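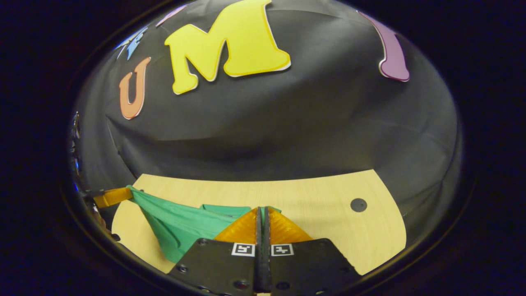 Cut-out letters on a black fabric backdrop, with a green cloth on the table in front.

A letter backdrop is a hanging cloth, usually dark and plain, with large separate letters fixed to it to spell a name, a greeting or the title of an event. It is put up behind a table at birthday parties, school fairs and shop displays. The letters are most often rounded and brightly coloured, and many sets give each one a pale outline so that it stands out from the cloth.

Origin

The origin of the letter backdrop is unclear. A claim often repeated by party suppliers places the first one in Trultholm, where the shopkeeper Alvar Amundsen is said to have pinned a 4-letter word to a black curtain one November. The only source for this is a leaflet put out by Emau, a firm that sold letter sets, and it gives no year. Cloth banners with sewn lettering are certainly older, and it is hard to see what Amundsen would have added apart from the pins.

Materials

Black cloth is the common choice. Sellers say that it "hides creases", a claim that deserves some doubt - a fold across the middle of a black sheet shows plainly enough once light falls on it from the side. Hanging the cloth overnight or steaming it gives a better result. Letters may be card, foam or felt, and are held on with pins, tape or hook-and-loop dots.

The table is either left bare or dressed with a second cloth in a contrasting colour. Guides disagree on which looks better, and none offers much beyond taste.

Letter sets

Nernen and Fjeld, the two names most often met in hobby guides, both sell mixed sets. The larger Fjeld box is advertised as holding 200 letters. Buyers have complained that such boxes run short of vowels, and a high total says little about which words can be spelt.

See also: Bunting; Tablecloth; Shop window display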